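Course Handout 4: Working Rules for Shared Tabletop Cells

Zinside Training, Markumholm site
Prepared by Mareike Reinholz, revised by Henrike Rathjen

These notes go with the fourth session and replace the July version. If you printed the old one, throw it away. The section on handovers has changed and the old numbering no longer matches the checklist at the bench.

1. What the rules cover

They cover any bench where two arms can reach the same area of table. They do not cover the floor-mounted arms in the Ostermann hall, which have their own fencing and their own sign-in sheet. They do not replace the risk assessment either. Every cell has one, and it lives in the folder on the door. Read it before your first shift on that cell and sign the back page.

Where the published safety standards for industrial and collaborative robots say something stricter than this handout, follow the standard. Where the handout is stricter, follow the handout.

2. Before power is applied

Check the clamps first. Put a hand on each one and try to move it. A clamp that shifts at all gets tightened and checked again by a second person.

Follow each cable from the arm to where it leaves the table. A cable needs enough slack for the arm to reach its farthest working position, and it must not lie where a gripper will close. Cables that hang in a loop are fine as long as the loop stays behind the working area through the whole motion. Run the motion at low speed once and watch the cable, not the gripper.

The mat should be flat, with no lifted corners. Objects go on the mat and personal things stay off the table. That includes phones, cups you are drinking from, and the clipboard.

Test the emergency stop at the start of each shift. Press it, confirm that both arms stop, release it, and write your initials in the log. If only one arm stops, the cell is closed until maintenance has seen it.

3. Status lights

A light tells you what the controller believes about the arm. It does not tell you that the arm is safe to touch. Several people in the last group reached in on a green light and had to be pulled up on it. Learn the colors for your own cell from the card in the folder, because they are different between the two makes of arm we use here.

Treat an arm that is standing still as an arm that is about to move. It may be waiting on a timer or on the other arm.

4. Zones

Each cell is divided into three zones: left, right and shared. Only one arm may be in the shared zone at a time unless the task sheet says otherwise. A task sheet that allows both must name the point where they come closest and give the speed limit there.

People have no zone. If a person needs to reach in, the cell is stopped first.

The zone layout is saved in Flultgate together with the task. Do not edit it at the bench. If an object has to stand somewhere the layout does not allow, change the task sheet, have it signed, and load it again. Out of 772 logged stops on the training cells, 37 were traced to a zone edited at the bench and never changed back. That is a small share, but every one of them was avoidable.

5. Placing objects

Tall or narrow objects go where neither arm has to pass over them at low height. Stands with things hanging from them need extra room on the side where the objects come off. Anything breakable should be at least a hand's width from the edge of the mat.

Heavy objects such as appliances go in first and everything else is placed with reference to them. Appliances used as props stay unplugged. Doors need their full swing kept clear, even if the task does not call for opening them.

Racks with several items standing close together are the hardest case. The gripper has to get a finger between two items without pushing the next one. Approach from above, slow down before contact, and leave the row in the order given on the task sheet.

6. Two arms busy at once

This is the part most people get wrong on the practical test. When one arm is holding something and the other is about to pick, the held object counts as part of the first arm. Its length has to be added to the reach.
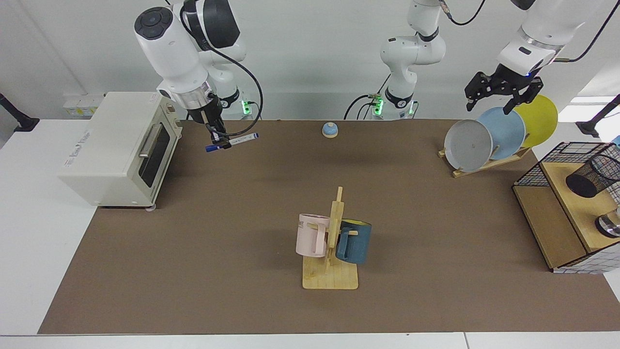
A pen or marker held at an angle sticks out on both sides of the fingers, so measure from the longer end. Set the held object down before the first arm crosses the shared zone, unless the task is a handover.

For handovers, the receiving arm closes and confirms its grip before the giving arm opens. Wait for the confirmation to show on the screen. Do not judge it by eye.

7. If something is dropped

Stop the cell. Do not try to catch it. Pick it up only after the stop is confirmed, look it over for damage, and put it back on its start position or remove it from the task. Write down what fell and which arm had it.

For next time: read sections 4 and 6 again and bring one filled-in task sheet.

Related handouts
Handout 2: Reading a Risk Assessment
Handout 3: Emergency Stops and Restart
Handout 5: Gripper Force and Fragile Items
Practical Test Checklist

Shared 90 times | 4 comments

Contact: Zinside Training Office, Markumholm | © Zinside | Back to top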